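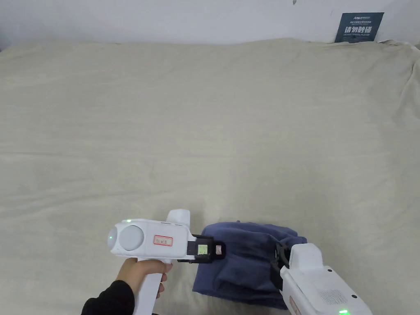 Handout 6: Rules for Two-Handed Demonstration Recording with Hand-Held Grippers

Course: Practical Robot Data, second block
Prepared by Maricruz Sandoval. Section 5 revised by Keabetswe Mtshali in July.

6.1 Scope

These notes cover recording sessions in which one operator holds two instrumented grippers and handles deformable objects: towels, garments, sheets, bags. Rigid objects and single-gripper work are in Handout 5. Teleoperation of powered arms has its own safety rules and is not treated here.

The words "shall" and "should" are used as in most technical standards. "Shall" marks a requirement. An episode recorded in breach of it is rejected. "Should" marks a recommendation, and a departure from it is entered in the session log with the initials of the operator. "May" marks a permission.

Terms used below:

Episode: one continuous recording, from start signal to stop signal, containing one attempt at one task.
Session: all episodes recorded by one operator at one station without a change of setup.
Station: the work surface, whatever stands or hangs around it, and the lighting.
Rest pose: both grippers still, jaws open, clear of the object.
Marker: a printed fiducial pattern fixed to a gripper, used to recover jaw position from video.

6.2 The station

6.2.1 The work surface shall be large enough that the object, fully spread, leaves a margin on every side. For folding tasks the margin should be no less than the width of one gripper housing.

6.2.2 Soft surfaces are permitted. A bed, a padded table or a table under a fabric cover gives different contact behavior from a bare tabletop, and the two shall not be mixed within a session. The surface type is a required field in the log. "Table" is not an acceptable entry when the table is covered; write "table, fabric cover."

6.2.3 A fabric cover does not have to be ironed. Shallow wrinkles are acceptable and useful, as they occur in homes. The cover shall however be secured or tucked so that it does not travel with the object when the object is dragged. Test this before the first episode by dragging the object the length of one fold. If the cover moves, secure it again and repeat the test.

6.2.4 The object and the cover should differ clearly in color or brightness. Dark blue on beige is a good pairing. White on cream is a poor one; segmentation of the cloth edge degrades and the labeling team at Skultum will return the batch.

6.2.5 Light should be even and diffuse. Direct sun on the surface is not allowed. Hard shadows from the operator's arms move with the grippers and can be taken by a learned policy as a cue.

6.2.6 Fixed items in the background, such as wall signs, switches and sockets, may remain in view. They shall stay where they are for the whole session. Text on signs does not need to be covered unless it identifies a person, an address or a client. Notices in any language may stay, including "do not touch" notices such as 请勿触碰. A notice restricting the use of an object or area applies to operators too, and permission shall be obtained before the session from whoever posted it.

6.2.7 Objects that have no part in the task shall be removed from the work surface. This includes phones, drinks, tape, spare markers and the log sheet.

6.3 The grippers

6.3.1 Before each session, check each gripper as follows.

Indicator lights: state agrees with the "ready" state in the manual for that model. Do not assume that green means ready on all hardware. On the Dritero units in the teaching lab it does. On the older Sutidby units green means powered only, and recording readiness is shown in the software.

Tracking module: cap clean, free of tape and fingerprints, seated without play.

Markers: flat, unscratched, all edges down. A marker with a lifted corner shall be replaced, and the replacement shall be followed by calibration.

Jaws: open and close through full travel three times. No thread, lint or adhesive between the contact faces.

Labels: left and right identification readable. Handwritten labels are allowed if covered with clear film.

Vents and grilles: not blocked by tape or by the operator's sleeve.

6.3.2 Left and right grippers shall not be exchanged during a session. If they are exchanged by mistake, stop, void the episodes recorded since the last confirmed assignment, and begin a new session. Correcting the assignment in software afterward is not permitted. Braulio Arriaga lost 222 episodes to a correction of this kind that was applied twice.

6.3.3 Calibration is valid for 2 hours of continuous use or until a gripper is dropped, whichever is earlier. A dropped gripper is treated as uncalibrated even if no damage is found.

6.4 The operator

6.4.1 Sleeves should be plain and close fitting at the wrist. Dark sleeves are preferred with light housings. A sleeve shall be of a different color from the object being handled.

6.4.2 Rings, watches and bracelets are removed. If a ring cannot be removed, cover it with matte tape and note this.

6.4.3 Hold a pistol-style handle with the fingers around the front of the grip and the thumb along the side. The wrist should be in line with the forearm. Strong wrist flexion produces gripper orientations that the target arm cannot reach, and these are found late, at retargeting.

6.4.4 The object shall be touched only by the jaws while recording is active. Straightening a corner with a knuckle voids the episode. So does using the housing as a weight or the handle as a stop. Contact between the object and the work surface is unrestricted.

6.4.5 Recording time per operator should not exceed 900 seconds without a break. The grippers are light, but two of them held forward of the body load the shoulders, and path smoothness falls before the operator reports being tired.

6.5 Conduct of an episode

6.5.1 Starting state. The object is placed according to the task sheet: flat, folded or heaped. For heaped starts the object should be dropped, never arranged. Operators who arrange a heap by hand produce the same three or four shapes without noticing.

6.5.2 Start. Hold the rest pose for one full second after the start signal.

6.5.3 Approach. Bring both grippers in from their own sides. The paths of the grippers should not cross above the object. Where a crossing cannot be avoided, the gripper that is not holding fabric gives way.

6.5.4 First contact. Two patterns are accepted.

Pattern A, simultaneous: both jaws close on the fabric within the same second. Used for lifting and shaking out.

Pattern B, hold and search: one jaw closes on a fold and holds still while the other works along an edge to find a corner. Used for heaped starts.

A recording that begins in one pattern and changes to the other is still valid. The change shall be marked at annotation.

6.5.5 Grasp. Close on an edge or a fold. Two layers or more should be gripped only if the task sheet calls for it. On a soft surface, check that the jaw has not picked up the cover together with the object. This is the most common fault in the student recordings from last year, and it is hard to see from a head-mounted camera when the front of the gripper hides the contact point.

6.5.6 Tension. Fabric held between two grippers should be taut enough to show a straight line between the jaws and no tighter. Stretching knit goods changes their shape for every later episode.

6.5.7 Visibility. At least one marker should be in view at all times. A gripper entering steeply from a lower corner is often seen mainly from above and behind, with its markers turned away. Short losses are filled in from the tracking module. Losses longer than two seconds are flagged.

6.5.8 Failure. A missed grasp followed by a second attempt is valid data and shall be kept. Do not stop and restart to obtain a clean take. Stop only for a voiding fault, a hardware warning or a risk to a person.

6.5.9 End. Release, retract to the rest pose, hold for one second, signal stop.

6.6 Logging

Each session log shall contain: operator initials, station, surface type, object code and fabric type, gripper serial numbers with left and right assignment, calibration time, software version, number of episodes started, number voided, and a reason for each one voided.

Acceptable reasons are short and specific. From the log of Yatziri Trujillo, used with her agreement:

"Right jaw took cover with towel, lifted both."
"Marker corner up, left. Replaced, recalibrated."
"Touched hem with thumb."

Not acceptable: "bad take," "redo," "glitch."

6.7 Review

A second person shall review a sample from each session before upload. For sessions of up to 125 episodes, review every fifth episode. For longer sessions, every tenth, plus the first and last five. The reviewer shall not be the operator. Where the reviewer and the operator disagree about a voiding fault, the episode is voided.

Check in this order: rest pose at start and end, left and right assignment, hand contact with the object, cover pickup, marker losses, task outcome. Outcome comes last by intention. Reviewers who look at the outcome first tend to pass everything in a successful episode.

6.8 Exercises

1. A session was logged with surface type "bed." Halfway through, the operator slid a board under the sheet. State which clause applies and which episodes can be kept.

2. Write a task sheet for folding a hand towel in half from a heaped start. Include starting state, accepted contact pattern, permitted number of layers at each grasp, and end state.

3. Fulgencio Espinoza proposes replacing 6.5.7 with a requirement that one marker on each gripper be visible at all times. Give one task in which this is practical and one in which it is not.

4. The Görtz cell in room 2 uses a parallel jaw with a shorter stroke than the hand-held units. Which clauses in 6.5 need a limit added before recordings are usable on it? Propose wording using "shall" or "should" and defend the choice in one paragraph.

Exercises 2 and 4 are handed in on paper. Bring the log sheet from your own lab session for exercise 1.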